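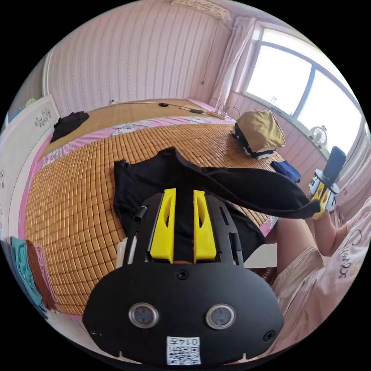
Folding on the bed is the best laundry habit I ever picked up, and I will happily talk your ear off about it! You get room to spread out, you can sit down while you work, and the pile has to be dealt with before anyone can sleep. A firm top layer makes it even better. With a bamboo mat over the sheet, like the one under the black garment here, you have a flat surface to smooth against, and the little tiles give you straight lines to fold along. Pull a long strip or sleeve out to its full length first, then lay it back down. Dark clothes show every crease and every bit of lint, so I do those in daylight and save the towels for 11 at night.

My order for a full basket:

Big things first — sheets, then pants, then shirts.
Shake each piece once, hard, holding it at the shoulders or waistband.
Fold in the long edges, then bring the bottom up in thirds.
Stacks of five, no taller, or they lean.

Move chargers and cords to the wall side before you tip the basket out. I once folded a phone cable into a pillowcase and hunted for it for 24 hours.
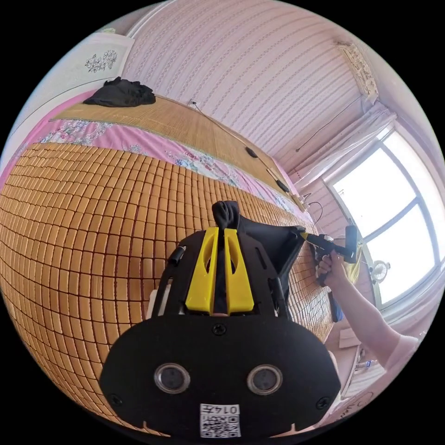
Bamboo mat over pink florals, with one black piece still crumpled near the head of the bed.

To clean a bamboo mat, wipe it with a wrung-out cloth, going with the rows, and let it air by an open window with a fan on low. Roll it for storage, never fold it! Mine spends the winter in an old Flomberg curtain bag behind the door — a perfect fit, and I was ridiculously pleased.

Print this page | E-mail to a friend
369 shares | 24 comments

Related tips
Getting lint off black cotton
Sheer curtains without the ironing
The Bunance drawer method, tried at home
Airing out a small bedroom in July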